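灰色の時期

その絵が本物だと言い出したのは画商のシャルボノーで、あの男が本物だと言うときは、たいてい額縁のほうが本物だった。

私は修復の仕事を二十年以上やっている。工房はイムデールの駅裏にあり、一階は自転車屋だ。夏はゴムの匂いが上がってきて、溶剤の匂いと混ざる。客はどちらの匂いも嫌がるから長居しない。シャルボノーだけは平気な顔で座り込み、こちらが出さない茶を待っている。

「トゥリエだよ」と彼は言った。「灰色の時期の」

「灰色の時期なんてありましたっけ」

「あるんだよ。最近わかったんだ」

最近わかったことには用心している。トゥリエという画家は、生前に165点の油彩を残したことになっている。青い港と、黄色い壁と、やたらに首の長い女たち。私が学生だったころの図録にもそう書いてあったし、今の図録にもそう書いてある。灰色の絵は一枚もない。死んで何十年も経った画家に新しい時期が生まれるのは、だいたい市場で在庫が足りなくなったときである。

布に包まれていたのは、思ったより小さな画面だった。人が三人か、あるいは二人と馬の首か、そういうものが黒と白のあいだで折り重なっている。悪くない。悪くないのが困る。下手な贋作なら五分で返して昼飯に行けるのに、これは昼飯の時間を過ぎても見ていられた。

「買い手はもういるんですか」

「ウェルネス財団が興味を持ってる」

「健康食品の?」

「綴りが違う。Lが一つだ」

何の言い訳にもなっていないと思ったが、黙っていた。シャルボノーは来歴の書類を一束置いていった。どの紙も同じように黄ばんでいた。別々の家で別々の年月を過ごした紙が、揃って同じ色になるものだろうか。私の母の家計簿でさえ、年によって色が違う。

三日後、財団の側の鑑定人が来た。ロンダ・ホーソーンという背の高い女で、手袋を自分で持ってきた。挨拶もそこそこに絵の裏を見て、それから横を見て、最後に表を見た。順番は正しい。私はそれだけで少し彼女を信用しかけ、すぐにやめた。正しい順番で見て間違える人間を何人も知っている。

「麻ですね」と彼女は言った。

「麻です」

「釘は」

「古いものです。ただ、古い釘は買えます」

「買えますね」

「一箱いくらで売っている店を知っていますよ。教えましょうか」

彼女は笑わなかった。笑うところでもなかったのだろう。ルーペを目に当てたまま、左下の黒いところを長いこと見ていた。外では自転車屋の主人が空気入れを踏んでいて、その音が床から規則正しく聞こえた。

「この黒、急いで塗っていますね」

「怒って塗ったのだとシャルボノーは言っています。戦争に抗議して」

「トゥリエが?」

「ええ」

「港の税金に抗議したことしかない人ですよ」

それは私も知っていた。手紙が残っている。係船料が高いという文句を、同じ役人に宛てて四通も書いた男だ。絵具が高いという文句はもっと多い。政治のことは一行もない。しかし一行もないことは、何の証拠にもならない。書かずに描いたのだと言われればそれまでで、シャルボノーはもちろんそう言うだろう。美術史というのは、本人が黙っていたところほどよく喋る。

ホーソーンは夕方まで居て、手帳に細かい字で何か書き、列車の時間だと言って帰った。真贋については何も言わなかった。私も聞かなかった。聞けば、こちらも答えなくてはならなくなる。

夜、ひとりで絵をイーゼルに戻して、灯りを斜めから当てた。灰色の下に、かすかに筋が立っていた。筆の跡が、上の絵の形と合っていない。下に何かある。下に何かある絵は珍しくもない。貧しい画家は塗りつぶすし、賢い贋作者は古い安物の上に描く。どちらも同じ筋を残す。

若いころの私なら、ここで胸が高鳴ったと思う。下から青い港が出てくる夢を見て、眠れなかったはずだ。今は、X線の撮影代を誰が持つのかを先に考える。前の時は私が持たされた。2,000ユーロ払って、出てきたのは犬だった。なかなかいい犬だったが、誰の犬でもなかった。

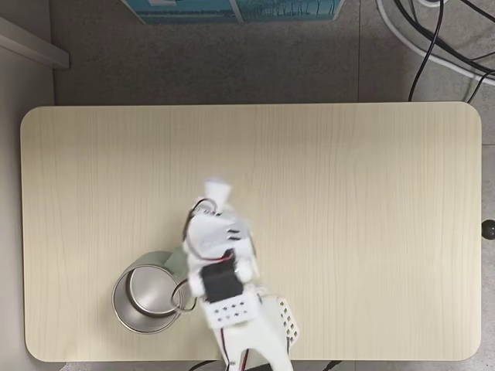

淡い色の木の天板、真上から。

シャルボノーに電話をかけた。呼び出し音が長く続いたあとで、彼は食事中の声で出た。

「下に何かありますよ」と私は言った。

「港だろう」

早すぎた。まるで台所に置いてある缶詰の中身を言うようだった。

「まだ撮影していません」

「港に決まってる。青いやつだ。灰色の時期の絵が青の時期の上に描かれている。わかるか、これがどういうことか」

「値段が上がるということですか」

「画家が自分の過去を消したということだよ」

受話器の向こうで皿が鳴った。誰かが笑ったようにも聞こえたが、テレビかもしれない。

私は撮影代の話をし、彼は十月まで待ってくれと言い、私は待たないと言った。彼は、では財団に出させると言った。財団は鑑定が済むまで一銭も出さない。鑑定は撮影が済むまで終わらない。こういう輪の中に入った絵を、私はほかに四点知っている。四点ともまだどこかの倉庫にあって、それぞれ誰かが本物だと信じているか、信じていることにしている。

翌週、ホーソーンから封書が届いた。今どき封書というのが気に入らない。中には一枚だけ、手帳を写したらしい紙が入っていて、最後にこう書いてあった。

「判断を保留します。ただし、絵としては保留の必要を感じません」

二度読んで、意味がわかったような気がして、三度目にわからなくなった。いい絵だと言いたいのか。どうでもいい絵だと言いたいのか。鑑定人の書く文章は、どちらの結果が出ても後で困らないようにできている。私も報告書ではそう書くから、責める気はない。

私は紙を来歴の束に挟もうとして、手を止めた。彼女の紙だけが白かった。束の中ではそれがいちばん偽物らしく見えた。

絵はまだイーゼルに載っている。布をかけておくと、下の自転車屋が配達を持って上がってきたときに必ずめくるので、もうかけていない。彼はしばらく眺めて、馬だね、と言った。

「馬ですか」

「馬だよ。脚が悪いんだ、これは」

私は近づいて見た。言われてみれば首より下に、折れた線が一本ある。三人の人間だと思えば肘だった。

「いくらするの」

「本物なら、この建物が買えます」

「偽物なら」

「額縁は本物です」

彼は額縁を指の節で叩いて、首をかしげ、伝票を置いて降りていった。しばらくすると、また空気入れの音が始まった。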